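4.2 Tie-tail snag and the pull-off event

This section covers the failure which stopped the June runs. Short version: the arm closed on a coil, the cable tie tail got into the finger gap, controller read it as a good grasp, and the lift went ahead with the tail jammed against the finger joint. The coil came off the table sideways and the loose end went around the wrist cable. The arm kept lifting. Operator hit the stop. No injury, one torn connector, one bent finger plate.

Setup as in Section 3. Policy trained on 400 coiling demonstrations collected at the Irkitz bench with wrist-worn fiducials and the paired finger markers, then replayed on the Flurnon arm. Material is flexible line in several colors, coiled by hand and closed with a cable tie. Tie tails were not trimmed in the demonstrations. We did not think about this at the time. 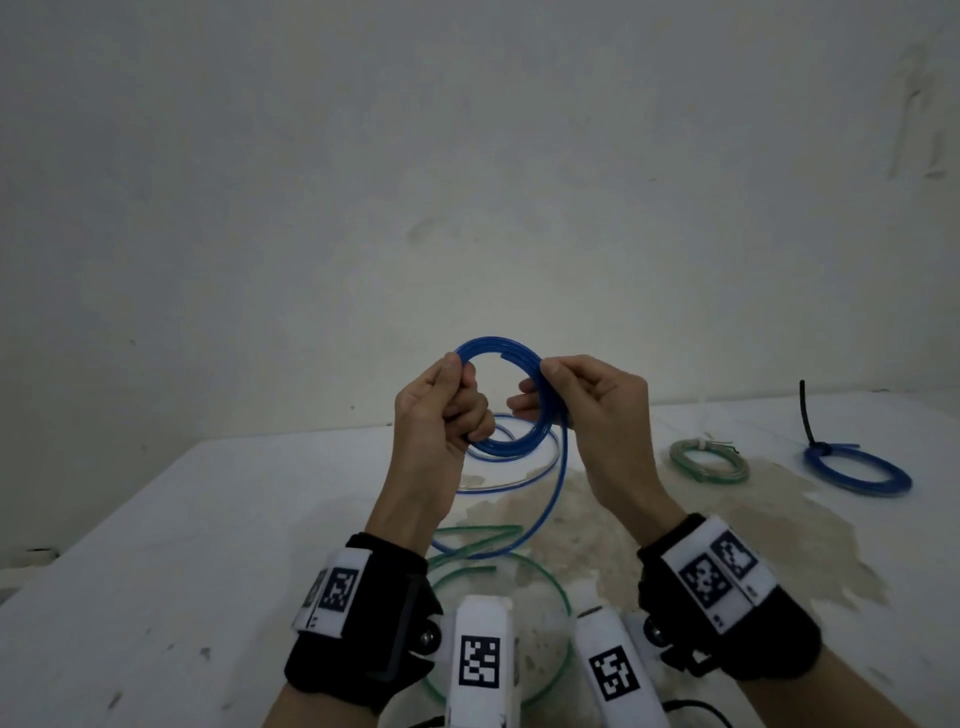 Figure 6. Demonstration at the coiling bench, blue tubing held in both hands. Tied coils at right, tails untrimmed.

The tail matters more than we expected. On a finished coil it can stand nearly straight up, well above the turns. From the head camera it's a thin dark line on a pale wall and the segmentation drops it most of the time. So the planner sees a low flat ring and picks a top-down approach. The fingers come down with the tail between them. In the demonstrations a person just bends the tail out of the way with a knuckle, without looking, and nothing in the marker tracks records that a knuckle did anything.

Out of 84 replay attempts, 7 ended with the tail inside the finger gap. In 3 of those the grasp check passed. The check only looks at gap width and motor current - a folded tail gives close to the same current as two turns of soft tubing. The pull-off event was one of the three. The other two dropped the coil during the lift and were logged as ordinary drops, wich is why we missed the pattern untill Marinho went back thru the video.

Sequence for the event itself, from the controller log. Approach normal. Close normal. Grasp check pass. Lift starts, current climbs, stays under the limit. Coil tips, free end swings toward the wrist. Current jumps, still under the limit, as the limit had been raised earlier for a stiffer line and never put back. Stop pressed by hand. The software limit did not trip at any point in the sequence. We count this as a seperate fault from the snag and the worse one of the two. 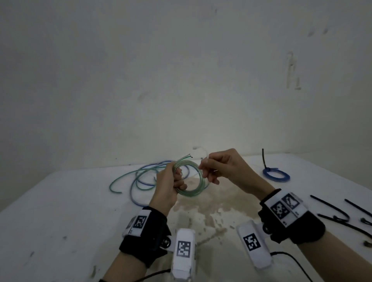
Retraining alone was not going to fix this. The labels we had were coil, free end, table. No class for ties, used or unused, and no class for a coil that's still being worked. Amaral relabeled a subset by hand, and the problem shows up quick. Long black ties lie loose at the right of the bench while the hands are still pulling a strand out of the greenish coil, and at the back a thin black line stands straight up out of the small blue bundle. The old mask ignored both. With a tie class added, a standing black line over a bundle becomes a keep-out strip for the fingers, and the planner goes to a side approach or asks for help.

Other changes. Current limit is now set per material and resets on every program load. Grasp check gets a short test lift and a hold before the full lift. Wrist cable moved to the back of the arm and sleeved. Tails get trimmed on anything the arm has to pick up, but we kept untrimmed coils in the test set, since the Pernska line ships them that way.

Limits of this analysis. One arm, one bench, one head camera position. Replay attempts were not randomized by material. The old segmentation was never tested with the Barbosa wall panels, where a dark tail might have been easier or harder to pick out, we don't know.

Related items
Section 4.1 Drop rates by material
Section 4.3 Stop response and operator position
Amaral and Marinho, Labeling notes for tied coils
Flurnon arm, current limit change log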